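Print | E-mail

Fundusthorpe center to test robot arms on everyday chores

The Baudry Center in Fundusthorpe will spend the coming year measuring how well robot arms can handle ordinary tidying and sorting work, the center announced in May. The program will look at jobs found in homes and on small shop floors, where items vary in shape and are seldom put back in the same spot twice.

Under the plan, 35 chores will be tried, among them clearing a table, putting toys in a bin, stacking cups and restocking a low shelf. Each chore will be attempted 100 times. A chore will be listed as ready for wider trials only if the machine completes it without help in at least 80 of those attempts.

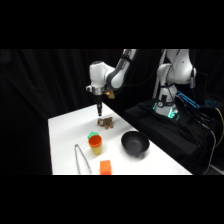

The center said the pass mark was set after talks with shop owners in Jundham, who reported that a machine needing frequent help would save their staff little time. Homes present a further difficulty. Soft items change shape when held, bowls and cups may tip, and objects placed close together can block one another from reach.

Speed will be recorded but will not count toward the result. According to the center, present machines remain slower than a person at most of the work under study, and early users are expected to accept this if the job is done correctly. Damage to any item will be counted as a failed attempt.

Work will be carried out at 2 sites, the main building in Fundusthorpe and a smaller workshop in Stakville. The same list of chores will be used at both, so that results can be compared. Chores that involve hot food, glass or sharp tools have been left out of the first year.

The center does not expect to recommend any machine for unsupervised use in the home at the end of the program. Results, including failed attempts, will be made available to the public free of charge.

Print this article | E-mail this article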